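The pad is a consumable and should be booked as one

Posted May 26, 2020

Most maintenance schedules I am asked to review treat a gripper as a single item. There is a line for the gearbox, a line for the belts, a line for the battery in the controller, and then one line that says "gripper -- inspect". It is usually ticked. What was inspected, against what, and with what consequence, the sheet does not record.

My position is that the contact pads on a two-finger gripper should come off that line altogether and be given their own interval, their own stock code and their own reject criteria. They should sit in the same part of the budget as gloves and cutting fluid. I have held this view since I ran the small-parts cell at Nundonport, and nothing at Prudton has changed it.

The usual objection is that pads are cheap and therefore do not merit the paperwork. The price of the pad is the wrong figure to look at. A pad is the only part of the machine that touches the work. Everything upstream of it, including calibration, path planning and the repeatability figure on the data sheet, reaches the part through a few millimetres of foam or rubber. When that layer loses thickness, the closing width for a given part changes. When it loses thickness at one end only, the part rotates slightly as the fingers close, and the operator begins adjusting the programme to suit. I have opened programmes at Prudton with 15 separate offsets in them, each with a plausible comment beside it, and removed nearly all of them after fitting new pads and re-teaching the close position.

That is a considerable amount of skilled labour spent compensating for a torn strip of foam.

The failure is also easy to misread, because the housing does not age at the same rate. A technician walking past sees square black fingers, screws present, linkage moving freely, and reports the gripper as sound. The condition of the pad has to be looked at separately, from the open side, with the fingers apart and nothing between them.

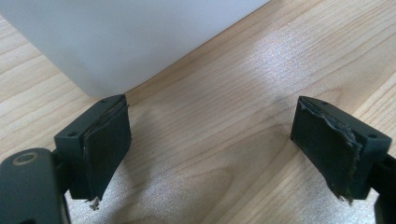

Jagadeesh Kaimal wrote back on an earlier draft of this piece that I was overstating the case, and that he would run a frayed pad for weeks provided the middle of the face was still flat, as the middle is where the part sits. He added that each change of pad brings its own risk -- a badly seated replacement is worse than an old one that everybody has learned.

I accept the second point and will come back to it. On the first, the two fingers above are a fair test. Both pads have gone ragged at the lower end, and the one on the right is the worse of the pair, its upper edge torn and lifted as well. The face on that side shows faint scuffs, and if it is still flat, by Jagadeesh's rule the pair stays in service. By mine it comes off. A lifted edge is a place for a thin part to catch on entry, and loose strands at the bottom can get under the part or be left behind on it. The two sides are also no longer equivalent, and a parallel grip assumes that they are.

The last of these is the one I would press hardest. Pads should be changed in pairs. I have seen a store issue one pad because one pad was requested, and the cell then ran with new foam facing compressed foam. The new side yields, the old side does not, and the part ends up off centre.

As to intervals, I distrust calendar time for this job. Foam does age on the shelf, but in service it wears by closing. At Nundonport we began with inspection every 2,000 cycles, found pads already failing between checks, and brought it down to 1,000. The figure suits our parts and our closing force. It should not be copied. What can be copied is the method: log the count at each change, write down what was wrong with the pad when it came off, and set the inspection short of the earliest failure. We had enough entries by April of the following year to stop arguing about it.

The reject criteria can fit on a card. Ours reads as follows.

Any lifting of the pad from the housing along an edge.
Any tear that leaves a flap.
Loose strands projecting past the end of the housing.
A visible difference in condition between left and right.
Any compression set that can be felt with a fingernail.

Refitting is where Jagadeesh is right. The bond face has to be taken back to clean housing, and old adhesive left in a corner will tilt the new pad. We scrape with a plastic blade, wipe, let it dry, press the pad down in a simple clamping jig and leave it overnight. Treasa Ó Gríofa drew up the Kelivell version of that jig, which locates off the housing edge and not off the screw holes, and I prefer it to ours. After fitting, the close position is re-taught on a gauge block and the old offsets are deleted. If the offsets are left in, the new pads will be blamed for the error.

The Iyengar line still carries its pads under "gripper -- inspect". I have asked for a separate line on two occasions and was told the form has no room for another row. The row for the controller battery, which is changed far less often, could be moved to the annual sheet.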